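Home | News | Hardware | Software | Reviews | Events

Ondwood opens orders for Lira hand-held gripper kit

By Reet Kuusk
10/16/22

Ondwood has opened orders for Lira, a pair of hand-held grippers used to record manipulation tasks without a robot arm. The kit costs $2,680. A version with a second set of fingers and a hard case is listed at $2,866. Both ship from the company's own warehouse, and orders are limited to 2 kits per customer for the first production run.

The operator holds one gripper in each hand and does the task directly, opening and closing the jaws by hand. Jaw opening and gripper position are logged together and written to a single file per take. Ondwood supplies a converter for two common training formats. Users with their own format will have to write an export script, for which the file layout is documented.

Both grippers are wired. Elīna Liepiņa, product lead at Ondwood, said the company tested a battery version in August and dropped it. "The pack added weight at the wrist, and people stopped early," she said. "A cable is annoying for the first few minutes. After that, most operators route it over the forearm and forget it."
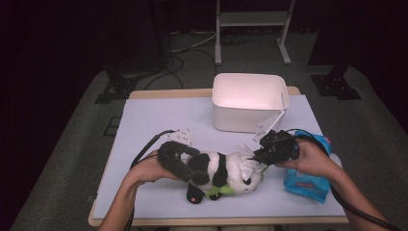 Soft goods are the task family Ondwood is promoting most heavily. Plush toys, towels and bagged items deform when gripped, and a recorded path that works for a rigid part often fails on them. The sample library that comes with the kit holds 200 takes, mostly pick-and-place into open bins, with one hand or both. Liepiņa said the two-handed takes were slower to collect and had a higher reject rate, but she did not give figures.

Illico, which packs returned merchandise for online stores, has had a pre-production kit on loan. Obaidul Bepari, who runs its automation group, said setup took one morning, most of it spent on calibration. He described the tracking as stable on a small table and less so when the operator turned away from it. The trigger spring is stiff - stiffer than he would like for a full shift - and cannot be adjusted by the user. Ondwood said a lighter spring will be sold as a spare part, with no date set.

Siu-fong Tsang, an independent integrator who has used the kit and the competing Ambaye set, said the main difference is in the fingers. Lira's can be changed with one screw. Ambaye's are bonded to the jaw and have to go back to the maker when worn. Ambaye has the better software, in her view, with a replay tool that flags dropped samples. Lira users have to look for gaps in the log themselves.

The kit does not include a computer, a mounting stand or a robot. Recordings can be replayed on an arm if the same fingers are fitted to it, and Ondwood sells an adapter plate for that purpose. The warranty is one year and excludes fingers and cables.

Additional reporting by Rasa Lūse.

Shares: 14 | Comments: 3

Contact | Corrections | Copyright 2022 | Back to top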